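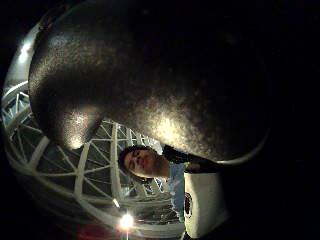

The wide camera on the Brudix gripper has kept me busy since my last post, mostly with a lens cloth in one hand and the manual in the other. I reseated the lens, tightened the bracket and took it back up to the hall for a fresh look. The roof struts bow like a birdcage somebody sat on, as they should with a fisheye, and the lamp near the bottom has a small starburst on it. I can live with a starburst. I have lived with the Zandusetti software for two winters.

What I do now before every session: wipe the lens, plug in, give it 10 minutes to warm up, and then record a short clip of whoever is standing closest. Skip the warm-up and the exposure wanders. The manual puts it at two minutes, which is optimistic of the manual.
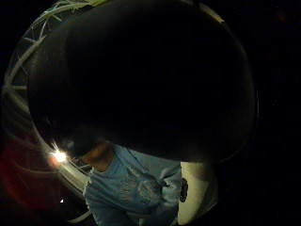
> Did you ever lock the exposure, or is it still on auto? Mine went
> to auto by itself after the Ikholm update and every lamp in the
> building came out as a small sun. Also, which screws are you using
> on the bracket? The ones in the box chewed up on me.

Still on auto here, because the lock doesn't survive a restart. I've put it on the checklist in red pen. As for screws, bin the ones in the box. I bought a bag of 200 from the hardware place in January and expect to be buried with the rest. Snug them by hand, then a quarter turn. If the bracket creaks you've gone too far, and you know where the spares are.

Check the picture once you've done it. You want the black border running all the way round, with the circle sitting in the middle of it. Straight things near the rim will curve and there's no cure for that.

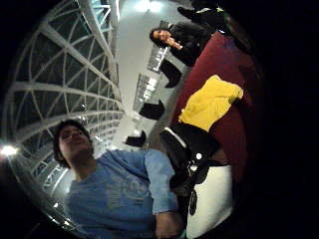

GLOVE AND CUBE

The glove is the fussier half. Clean the faces of the marker cube with a dry cloth only, and check that it doesn't rock on its mount. Run the cable so there's slack at the wrist, or it tugs the cube every time you reach. The Lại script will tell you calibration passed either way. It is a very encouraging script. 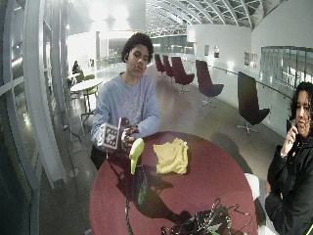 Glove on, marker cube at the wrist, cable down over the table.

If anyone has found a way to make the exposure lock stick, please post it before I run out of red pen.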